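Home | Products | Downloads | Support | Forum | Cart (0)

Waaka Grasp Planner for two-finger grippers

Waaka is the part of your setup that decides where the fingers go. It takes the pictures from a camera mounted at the wrist, works out what is sitting in front of the gripper, and hands your arm controller a short list of places to grab, best one first. We started writing it at Pradstead when we got tired of tuning every new job by hand, and it has grown a good deal since then (our early customers will remember the version with no undo button, and we thank them for their patience!).

Reaching into containers

Picking something up off a flat table is the easy end of the job. Put the same thing at the bottom of a steel pan and everything gets harder: the walls are in the way of the fingers, and the metal throws light straight back at the lens until the floor of the pan is nearly white.
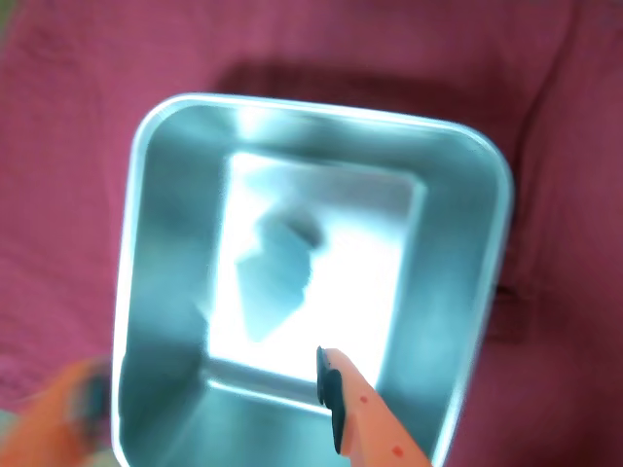

Waaka handles this with what we call the rim pass. Before it thinks about the object at all, it traces the edge of the container and marks off the space the fingers have to stay out of. Only then does it look for a grasp inside. You can set how close you'd like the fingers to come to the wall, and if you have thin fingers and a steady arm you can be quite bold with it. Bright areas get a lower confidence score, so a washed-out patch won't talk the planner into a grab it can't really back up, and it will ask for a second view from a different height if it needs one.

Small things on soft surfaces

Cloth is a favorite of ours for testing. It wrinkles, it takes shadows, and a dark shadow can look an awful lot like an object to software that hasn't been taught better. The planner keeps a separate shadow layer that you can switch on in the viewer while you work, and we do recommend leaving it on for your first few runs. When the target is well outside the open fingers, like a small white cube off to one side of the surface, the planner sends a sideways move first and holds off on choosing the final angle until it has come closer and has a better look.
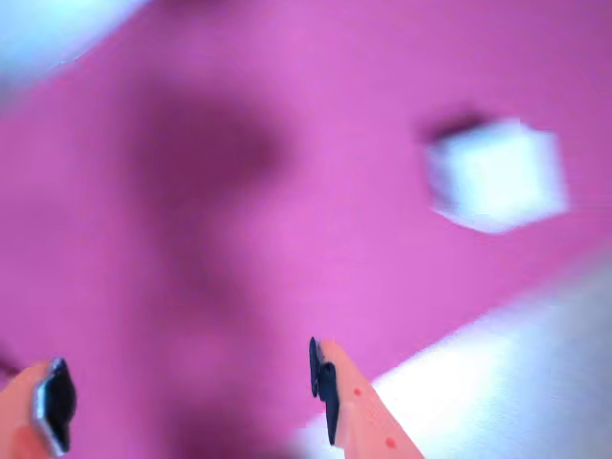 What comes in the package

The license covers 2 workstations and includes the planner, the viewer, and the Mollholm calibration tool, which walks you through matching the camera to the wrist in 4 steps. There are 232 ready-made grasp settings in the library, sorted by shape and size, and you're welcome to copy any of them and change it to suit your own parts. Updates are free for 2 years.

If you already run Flulmont for motion control, the two will find each other on the network and you can skip most of the setup. For other controllers, write to our support desk before you order and tell us what you have. We're happy to talk it through, and we answer the mail every Monday morning even when the rest of the week gets away from us.

Get news about Waaka releases by email. Enter your address to subscribe. You can unsubscribe at any time.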